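Drerdale House Kitchen: The Big White Table 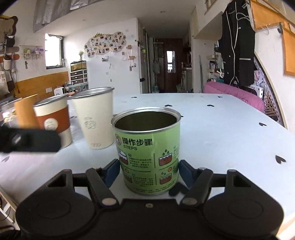

Harasym Residents' Social Club, Kitchen and Common Room Group

The common room was repainted in September, and the group spent the weeks after that going through the cupboards and the shelves by the back door. Most of what was in them ended up on the white table at one point or another. This page is a record of what we kept and where it goes now, so people coming back after the break can find things.

The can
Light green, with a rolled silver rim and the top off. The label says STEPS in English under a line of Chinese, and the rest of it is small cartoon panels with numbered lines. The cartoons show brown containers with green dots and white foam on top. The numbered text is very small and all in Chinese. If you can read it, write out a translation on a card and leave it in the drawer with the tea towels.

The can stays with the dry goods, second shelf. Please don't put it in the recycling.

The cups
The white one with the wide burnt-orange band and the silver rim, and the taller cream one with the raised outline design on the side. Both have a place on the open shelf next to the kettle. They were at the back of the corner cupboard before that, behind the baking trays, and had not been used in a long time.

Wash these by hand. The rims on two older cups went dull in the dishwasher and those have been given away.

The table
White top with small black hearts stuck on it here and there. The hearts were put on by the Brustby group when they shared the room with us, and we voted to leave them. They wipe clean with a damp cloth. Do not use the scouring side of the sponge or the edges will lift. Three have been replaced already, and the spare sheet is in the folder marked Table.

Hot pans go on the cork mats. The mats are in the tall cupboard with the trays.

The glass jar
Clear glass. It belongs on the table and does not need to be put away at the end of the evening. The lids for the other jars are in a bag on the bottom shelf. Several of them do not fit anything we own, and they will go at the end of the month unless someone claims them.

What went out
15 mugs with chips or no handle, a waffle iron with a bad cord, the green plastic colander, and a box of takeout cutlery. Harley, the thrift store on the corner, took the baking tins and the spare casserole dish. The waffle iron went to the electrical drop-off.

What we still need
A second cork board, hooks for the aprons, and a bread knife. Secondhand is fine. Leave things on the bench in the hallway with a note saying who they are from. We have enough mugs.

Using the room
The kitchen is open to members until 9 p.m. Sign the sheet by the door when you come in. Whoever signs out last wipes the table, checks the stove and turns off the lights over the sink.

Questions about the shelves or anything that seems to be missing should go to Svyatoslav Nechyporuk, who has the list of what was kept. A copy of the list is taped inside the door of the tall cupboard.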